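Pemdale Manipulation Laboratory
Workshop notebook, bench 5
February 28, 2020

Subject: grip force fault on soft objects, Groltard controller

The fault first recorded in September has returned. During handling of the plush toy, the controller reported a closing force well above the set limit and did not release when the stop command was issued from the console. The hardware stop was then used and functioned as required. No person was within reach of the arms. The toy was inspected and its seams are intact. 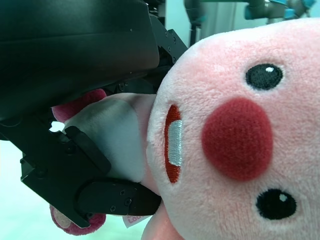
The log shows that the force reading froze at 19 N while the motor current continued to rise. The stop command was received but held in the queue for more than 200 milliseconds behind repeated status requests. These are to be treated as two separate faults until shown otherwise.

The De Haan force sensor was checked against the reference weight and read correctly. Its cable was reseated. This does not clear the cable — the earlier fault also went away after reseating, and no cause was entered at that time.
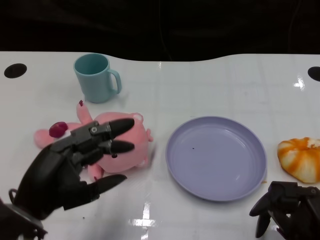

Until further notice, soft objects are to be handled at the reduced force setting only, with one colleague stationed at the hardware stop. The console stop must not be relied upon as the sole means of halting motion. Version 6 of the controller software remains installed so that the fault can be reproduced; please do not update it.

The full log has been sent to Zuvthorpe with a request for the queue settings. Reply pending.

Open: replacement sensor cable, not yet ordered. Stop delay to be measured again with status requests disabled.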